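3.2 Moisture and air movement in the bedroom wing

Readers who have followed us this far will know that the house at Wisgate was chosen for its attic, and we came to the bedrooms a little reluctantly. We are glad now that we did. The two bedrooms sit on the north side, under the shallowest part of the roof, and the insulation there had been laid by three different owners in three different moods. In places the old batts reached the tops of the joists, and in others they had been pushed aside to make way for wiring and never put back. Bakalis, working on houses of the same age in the Wernov valley, found that gaps like these mattered more to comfort than the overall depth of the insulation, and our own experience leans the same way.

We began with the simple things. Every ceiling fixture, wall outlet and window casing in the two rooms was checked with a smoke pencil while the blower fan was running, and each leak was marked on the floor plan. The plan listed 11 leaks before any work was done. Most were along the top of the closet wall, where the drywall stopped short of the framing, and a few were around the window over the bed, where the old caulk had pulled away from the trim. The bedrooms stayed in everyday use all through the study, with beds made up and curtains hung as the family liked them, and we think this is a strength of the work, even if it meant a good deal of polite knocking on doors. Figure 4 belongs to this part of the study.

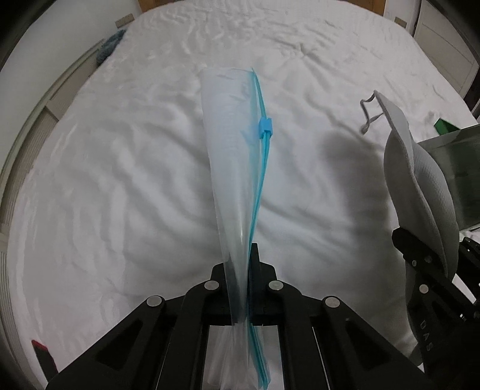 Figure 4. Clear zipper storage bag with a blue zipper track, held in a gripper over a bed with a white sheet.

Sealing was done in June by Prodromos Nikolaidis, using an ordinary acrylic caulk for the window trim and a low-expansion foam for the wider gaps at the closet wall. The batts were then fluffed, trimmed and put back between the joists so that they touched on all sides, and a fresh layer of loose cellulose was blown over the top. The whole job covered 1,065 square feet of ceiling, hallway included, and the family was kind enough to put up with the noise and the dust.

When the smoke test was repeated, seven of the marked leaks could no longer be found. The remaining four were all at electrical boxes, and these were fitted with foam gaskets afterward. Humidity in the north bedroom also became steadier from morning to night, though we would be careful about giving all the credit to the sealing, as the bathroom fan was replaced in the same month. Triantafyllou has raised this point before in connection with the Vinier houses, and we share her view that fans and air sealing are best studied one at a time whenever the owners' patience allows it. The attic readings, taken above the same two rooms, are discussed in Section 3.3.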